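Unit 4 handout: Disposable cups and what we are told about them

Read before the section meeting. Bring your own notes on the Bernex leaflet, since we will be pulling it apart line by line.

1. The claim

Bernex sells paper cups to cafeterias and says its cup is "the natural choice." Ask what the word natural is doing there. Paper alone makes a poor container for hot coffee. Most paper cups on the market have a thin lining, usually a plastic of some kind, and that lining is what holds the drink. The leaflet spends four pages on trees and one line on the lining.

2. The numbers

The leaflet says a cafeteria in Cletness used 3,862 cups in January and "diverted" 1,235 of them. Diverted to where? A bin with a green label is still a bin. Unless we know what happened at the other end, the figure tells us how many cups went into one container instead of another. Note also that the remaining 2,627 are never mentioned again.

Keskin, a competitor, makes a washable cup and claims it beats paper after 65 uses. I am no happier with this one. The figure assumes a full dishwasher every time, and it assumes people bring the cup back. Ask anyone who has run an office kitchen how that goes.

3. Terms to keep apart

Recyclable: could be recycled somewhere, by someone.
Recycled: was.
Compostable: breaks down under stated conditions. Find the conditions. They are often those of an industrial site, and your backyard heap doesn't count.
Lined / coated: used loosely as the same thing in most sales material. Ask which material is meant.

4. Looking at the object

Before you trust any label, look at a cup. The rim is rolled, which stiffens the mouth and gives the lip something smooth to meet. Compare the inside wall with the outside. A difference in color is worth writing down, but it does not prove what the lining is made of. Students lose points on this every term.
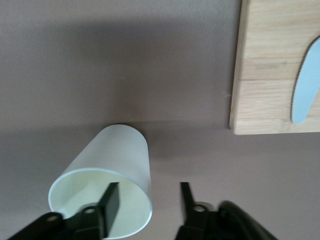

Fig. 1. Paper cup, white outer wall, pale cream interior.

5. For the section meeting

Write one page on either claim in part 2. State what the seller would have to show you before you believed it. The Histico reading packet has a 700-word summary of both leaflets, but it repeats the sellers' wording, so go back to the originals.

Late pages lose half credit.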